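4.3 Recording a demonstration by remote control

Applies to: Prarnley teaching station, rack task set
Section owner: Mieke Declercq
Last changed: 30/06/2020

Read section 4.2 (Hand guiding) first if you have not recorded on this station before. Remote recording uses the same episode format, but the arm follows the leader handle instead of your hand on the wrist. The steps are the same for the real cell and for the simulated rack. Where they differ, a note says so.

Before you start

1. Log in at the station with your own operator name. Episodes saved under a shared name are rejected at review.
2. Open Tasks and choose the task from the list. The task text appears in the top bar and stays there while you record.
3. Check that the wrist view and the overview are both live. If either is frozen, press Reload views. Do not start recording with a frozen view.
4. Set Motion scale to 100 for the first approach. You can lower it later for close work.

CAUTION: In the real cell, keep everyone outside the marked floor line while the drive light is on. The arm copies the handle at once, including any knock or dropped handle.

Linking the handle to the arm

5. Hold the handle in a relaxed position, level with your elbow.
6. Press and hold the foot pedal. The arm links after 500 milliseconds and the station beeps once.
7. Move the handle a short way in each direction. The arm should follow without a jump.
8. Release the pedal. The arm holds its position, and you can bring the handle back to a comfortable place before linking again.

Note: Re-linking part way through an episode is allowed. The pause is trimmed when the episode is saved.

Recording the episode

9. Press Record. Wait for the red bar before you press the pedal.
10. Bring the gripper up to the rack from the side, with the fingers clear of the unit faces.
11. Find the unit named in the task text. Go by the number on its asset label and leave the lights for the next step. The order of the units changes between episodes, and the numbers do not run in sequence.
12. Check the lights on that unit against the task text. The light positions vary from one unit to the next, so look along the whole face.
13. Lower Motion scale to 19 and line the fingers up with the blue tab.
14. Close the gripper on the tab, carry out the action in the task text, then open the gripper and back away in a straight line.
15. Press Stop, then mark the episode Good, Poor or Discard.

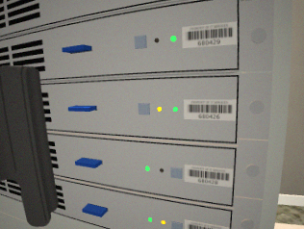
Figure 4-6. Wrist view in the simulated rack. Labels 680429, 680426 and 680428, top to bottom; the label on the bottom unit is only partly in view.

Note: A finger that hides the left end of a unit is acceptable. If it hides the tab or the label of the target unit, back off and approach again in the same episode – the correction is useful to the learner.

If a label is hard to read, move the wrist closer before touching anything. Do not guess from the position of the unit in the stack.

CAUTION: Do not push the fingers into the vent slots. In simulation this ends the episode with contact error 476. In the real cell it can bend the fingertip.

Saving and review

16. Add a comment if you marked the episode Poor. A few words will do, for example "slipped off tab" or "wrong unit first".
17. Press Save and wait for the upload bar to clear before you log out.

Episodes go to Toon Verstraete for review. Requests for new rack layouts go to Retno Liem. For replaying a saved episode on the arm, see section 4.4.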